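Kit sorting, Fanham end of season

Quick page this, more when I get a minute. October, all the team kit back in from Prundley and it wants sorting, folding and bagging before the lot goes into store. Shorts one pile, tops another, anything torn goes to Fitzsimmons for mending. 21 bags so far. Reds first becuase they're the worst for going missing.

Bags are the big clear ones, labels on the outside please. Bag 2 has the wrong label on, ignore it. 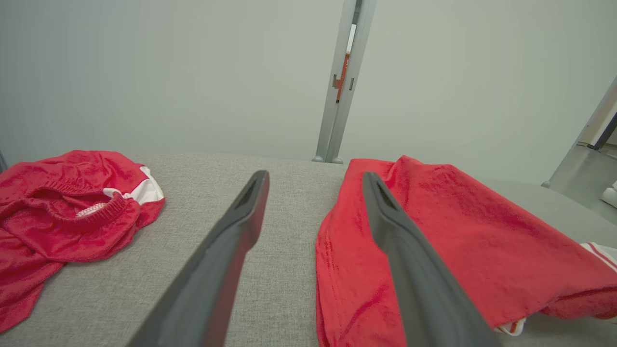

Reds. Shorts on the left still in a heap, waistband up, white lining showing. Bigger red one on the right, folded over, white trim with thin red stripes.

Prundley parents have been asking whether the shorts could be tied in pairs by size this time, as last year the smalls and mediums came back all mixed and it took a whole evening to undo. Fair point, will do.

Still to come: socks, bibs, the goalie stuff. Whites after that, seperate wash. If you've got any kit at home drop it at the Fanham hut before 9, box is by the door.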